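Buvorcombe Household Exchange Extends Packing Service for New Tenants
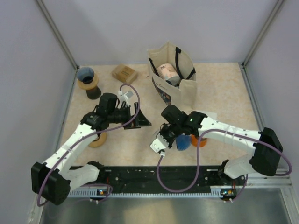 BUVORCOMBE, Saturday, April 7, 2018. The Buvorcombe Household Exchange has announced that its starter bag service will continue through December. Under the service, donated household goods are packed into cloth tote bags and given free of charge to people moving into their first rented home.

The Exchange distributed 400 bags last year. A grant from the Lie Fund will pay for additional storage at the Okar Street depot and for the purchase of items that are seldom donated, including can openers and dish towels.

"Many tenants arrive with a mattress and very little else," said Oda Eide, who manages the depot. "A bag with a few kitchen and pantry items gets them through the first week."

Contents vary according to what has been received. Tall containers are placed in the bag first, and smaller goods are fitted beside them. Small boxed items may be handed over separately. Coffee makers and other breakable pieces are kept out of the bags until the day of collection and are then wrapped individually.

Donors are asked to bring clean, complete items in working order. Fabric bags of any color or print are accepted, provided the straps are sound. Opened food and items with missing parts will be returned to the donor.

Applications may be made at the depot or through the Namari Housing Office. Applicants should allow 5 working days for a reply. Each bag will be held for collection at the Okar Street counter, and a delivery can be arranged for tenants unable to travel.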